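Orano Shared Desks - Frequently Asked Questions

Last updated 6th September

How do I book a desk?
Use the form on the members page. Pick a day and a desk number, and you'll get a confirmation by email. Desks 1 to 17 are on the carpeted side. The big worktables can't be booked and are first come, first served.

Can I leave my things overnight?
On a booked desk, yes, if you have it the next day too. Monitors, keyboards and cables may stay put. Papers should go in a tray or a drawer. The worktables have to be cleared by closing time.

What happens to things left on the worktables?
They go in the Bukel box by the door and stay there for two weeks. Packaging goes straight in the trash. If your plastic wrap is part of something you're working on, put your name on it.

Can I bring my own chair?
Yes. Put a label under the seat and tell the front desk. Members' chairs are kept with ours, so an unlabeled one will be used by other people. Covers, cushions and throws are fine on any chair, but take yours home once a month for washing.

Can the chairs be adjusted?
The ones with a headrest adjust for height and tilt. Ask at the front desk if a lever is stuck - please don't force it.

Are drinks allowed at the tables?
Yes, on the worktables and at the desks. Use any cup from the kitchen and bring it back the same day. Keep drinks away from open electronics.

Can I cut or glue on the white tabletops?
Put cardboard down first. Flat sheets are kept behind the door, and you can reuse them until they fall apart. Glue marks on a tabletop cost 100 to repair, charged to whoever had the table.

Can I clamp things to the table edge?
Yes, near the corners. Put a scrap of card under the clamp if it has a metal foot.
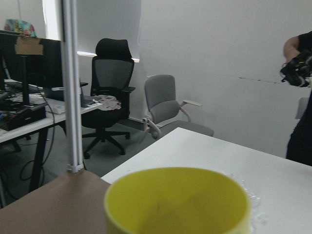
Sanne Jansen: Could the kitchen cups have a shelf of their own near the worktables? I walk back and forth with mine all day, and by four there are never any clean ones left in the cupboard.

We're looking at a spot for a shelf and hope to have it up in January. Until then, the dishwasher is started at noon and again at closing. Anyone may empty it.

Who do I ask about loose cables?
Josefien Van den Broek, at the front desk in the mornings. Cables on the carpet should run under a desk and never across a walkway.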